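Estau – Armazém e Copa
Lista de verificação de bebidas em lata (receção, conservação, disponibilização)
Ficha n.º 2707
Data: 29 de novembro de 2020
Verificação feita por: Lesia Hordiienko
Local: copa do piso de cima, mesa de madeira incluída
Escala: C (conforme) / NC (não conforme) / OBS (conforme, mas apetece-me comentar) / NA

1. RECEÇÃO

1.1 Guia de remessa presente e legível – OBS
Presente, sim. Legível para quem tenha feito o curso de paleografia. O fornecedor (Prokopenko) continua a preencher as quantidades com uma esferográfica que já devia estar reformada.

1.2 Entrega no horário combinado – NC
Chegou à hora de almoço, como em agosto. Na altura ficou escrito que não se repetiria. Fica escrito outra vez.

1.3 Temperatura da zona de descarga – C

1.4 Embalagens exteriores sem sinais de roedores ou insetos – C
Procurei com lanterna. Encontrei uma tampa de caneta e um recibo do parque de estacionamento.

2. EMBALAGEM COLETIVA

2.1 Plástico retrátil identificado com código de barras – C

2.2 Embalagem pousada em superfície estável – C
Deitada na mesa, que é estável desde que se pôs o calço. O calço é um catálogo da Prorunis dobrado em quatro. Não retirar, nem para consultar preços.

2.3 Nada pesado empilhado em cima – C
Na última visita havia uma impressora. Registo o progresso.

2.4 Armazenamento afastado do chão e de detergentes – OBS
Cumprido na copa. No armazém, a prateleira dos refrigerantes confina com a da lixívia, separadas por uma folha A4 que diz «SEPARAÇÃO». Pedir divisória a sério à Skilari.

3. LATAS INDIVIDUAIS

3.1 Tampa fechada, patilha deitada – C
Verificar lata a lata, de cima e com luz. O reflexo do alumínio engana bastante: inclinar a cabeça, não a lata.

3.2 Rebordo superior limpo – OBS
Passar pano húmido antes de pôr à disposição. O pano próprio para o efeito, por favor, e não o da cafeteira.

3.3 Menções impressas no ombro da lata – OBS
É o ponto que gera mais correspondência. A menção em inglês sobre o multipack corre à volta do ombro, em maiúsculas, e nunca se apanha inteira de um só lado. É preciso rodar a lata para ler tudo. Quem classificou este ponto como «ilegível» na ficha anterior não rodou.

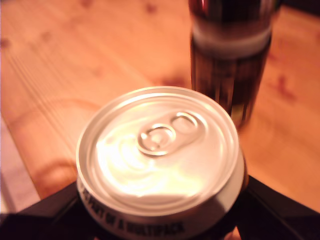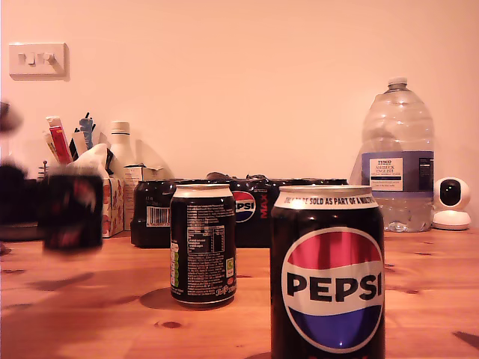 Ponto 3.3: menção relativa ao multipack no ombro da lata; leitura parcial nas duas fotografias.

3.4 Informação nutricional presente – C
Tabela na parte de trás, em letra branca miudinha sobre fundo preto. A letra está toda lá. A minha vista é que já esteve melhor, mas isso não consta da escala.

3.5 Rotulagem em português – NC
O texto que consegui ler nas menções do ombro está em inglês. Pedir ao fornecedor etiqueta complementar ou explicação por escrito. Aceita-se esferográfica nova.

3.6 Data de durabilidade mínima registada na folha de lote – NC
A coluna existe e foi preenchida com vistos. Um visto não é uma data. Refazer.

3.7 Latas amolgadas segregadas – C
Duas latas na caixa vermelha, identificadas. Peço que deixem de ser oferecidas às visitas «porque por dentro estão boas».

4. DISPONIBILIZAÇÃO NA COPA

4.1 Rotação de stock (primeiro a entrar, primeiro a sair) – NC
O sistema em vigor é: primeiro a ser visto, primeiro a sair. Arrumar as mais antigas à frente.

4.2 Registo de saídas – OBS
O caderno indica 309 latas desde o início do registo. A última linha está assinada «eu». Seja quem for, tem boa caligrafia.

4.3 Frigorífico: temperatura afixada – NC
Termómetro encontrado na gaveta dos talheres, a medir com rigor a temperatura dos talheres.

4.4 Latas fora do congelador – C
Limparam-se os vestígios de agosto. A parede do congelador ficou com uma mancha que considero memorial.

4.5 Recipiente para latas vazias – C
Existe, tem tampa e está a cerca de 2 metros da mesa. Mesmo assim, há quem prefira o parapeito da janela.

AÇÕES A TOMAR
– Folha de lote com datas (3.6): armazém.
– Pedido escrito à Prokopenko sobre rotulagem e horário de entrega (1.2, 3.5): compras.
– Divisória (2.4): pedir orçamento à Skilari.
– Devolver o termómetro ao frigorífico (4.3): qualquer pessoa com mãos, hoje.

Resultado global: aprovado com reservas. As reservas estão acima, por ordem, e convém lê-las antes de assinar.

Assinatura da verificadora: L. Hordiienko
Assinatura do responsável da copa: (em branco; foi almoçar)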